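Stimel adhesives plant, open day: visit notes

The Stimel plant in Prevuvberg opens its doors one day each November. I went for the slitting hall, as my own work is in carton sealing and most of our line stoppages trace back to tape that unwinds badly.

Registration was at 8:30 am. Visitors were split into groups of 22 and issued with hearing protection and overshoes. Phones had to stay in lockers during the coating section, so there are no photos from that part of the tour.

Coating

The coater runs film 154 cm wide. Adhesive goes on as a water-based emulsion, then the web passes through a drying tunnel with four zones, each with its own temperature control. The guide gave the line speed as 377 metres per minute on standard packing grades and declined to give a figure for coloured film. Coat weight is measured by a scanning gauge after the last zone. Edge trim is drawn off by suction and baled.

Slitting and winding

Finished jumbo rolls rest before slitting. The plant's reason is that film cut too soon relaxes on the core and the roll ends telescope. We see exactly that fault on rolls from our present supplier, Vovis, mostly in summer.
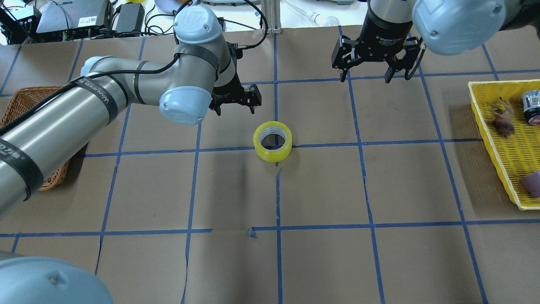

Yellow packing tape on its core; blue tape on kraft paper.

The slitters use razor blades for thin film and shear knives for anything with a paper backing. Blade changes are logged by length run, and the log is kept at the machine on a plain clipboard. Cores arrive pre-cut from Katene – the colour of the board varies between batches, which the guide said has no effect on crush strength.

Paper-backed tapes 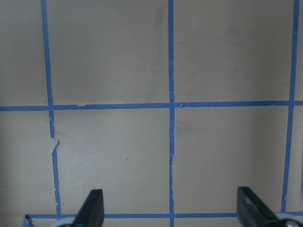

Page last changed: November, 4:10 pm

Masking and painter's grades are made on a separate, slower line. Crepe paper is saturated first so that it does not split when peeled, then given a release coat on one side and adhesive on the other. Hand tear is tested across the width, and peel is tested from steel at set intervals after application. The trade-off is well known: a stronger saturant improves clean removal but makes the tape harder to tear straight. Stimel rates its standard grade for 14 days on indoor surfaces.

I asked about kraft paper as a substrate. The answer was that peel values from uncoated paper are not published, as fibre pull varies too much from one mill to the next.

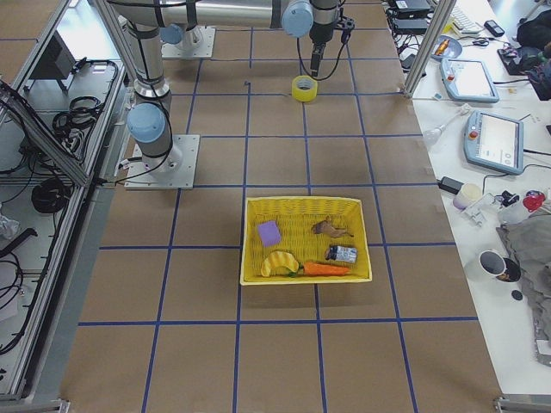 Storage was covered last. The warehouse is held at 22 degrees, and pallets are wrapped but not stacked. Rolls should lie flat if kept longer than a month. The sample pack contained 40 m of the standard clear grade, enough for a short trial on our number two sealer. Lunch was sandwiches. Parking is on the north side and fills by 9 am.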